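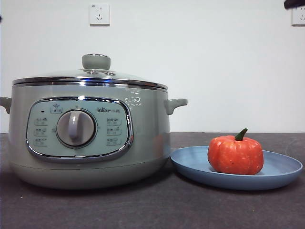 A sage-green multi-cooker and a small pumpkin on the counter.

Kleinschmidt Library reopens with longer hours and a bigger collection
Friday, March 29, 2019

Students at Kleinschmidt College have their library back! The doors opened this morning on two renovated floors, with 200 new study seats, a quiet reading room facing the courtyard and more than 3000 newly catalogued titles in nursing, trades and early childhood education.

"We heard from students all through the planning, and what they wanted was power at every desk and somewhere to talk without being shushed," said Adeel Orakzai, college librarian. "They've got both now, and I'm thrilled with how the place feels."

The ground floor holds the loans desk, the Kenico group study rooms and the short loan shelves. Upstairs, the periodicals have moved to the north wall, and 855 bound volumes from the old Neneck campus are on open shelving after years in storage. Older theses can still be requested at the desk and usually arrive the next working day.

Borrowers will also notice a new catalogue. Jotar searches print books, e-books and journal articles together, and it works well on a phone – handy for checking a call number while you're standing in the stacks. Existing library cards and PINs carry over.

The library will stay open until 10 p.m. Monday to Thursday during the semester. Free introductory tours leave from the loans desk at noon each weekday for the next two weeks, no booking needed.

A local history room is the next part of the program, with opening planned for October.

Media enquiries: Library Office, Kleinschmidt College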